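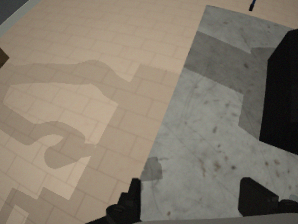
Sturkar Penetrating Stone Sealer

Water-based sealer for marble, limestone and unglazed tile. Indoor use. Sold by Kistora.

Container: 1000 ml, screw cap
Item no.: Kistora 39
Finish: natural, no gloss
Coats: two on honed stone, one on polished stone
Thinning: do not thin

Application

Clean the surface with a pH-neutral cleaner and let it dry overnight. Wax and old topical coatings must be stripped first, as the sealer will not pass through them. Shake the bottle. Apply a thin, even film with a short-nap pad and work in sections you can reach without stepping on wet stone. Wipe off all excess before it turns tacky. Residue left to dry leaves a haze that has to be removed with Sturkar Haze Remover.
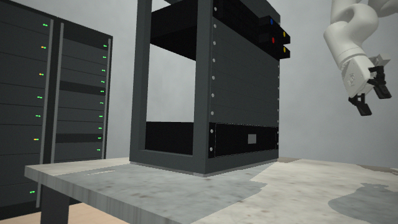
Allow four hours before the second coat. Light foot traffic is possible the next morning. Keep standing water off the surface for three days.

Coverage depends on how porous the stone is. Dense polished marble takes very little; open limestone can take twice as much. Test a hidden spot before ordering for a full floor.

Storage

Keep from freezing. Close tightly after use. Do not pour unused product back into the bottle.

Also available

2000 ml refill (Mahmoud pad holder not included)
Hirkach grout sealer, for cement joints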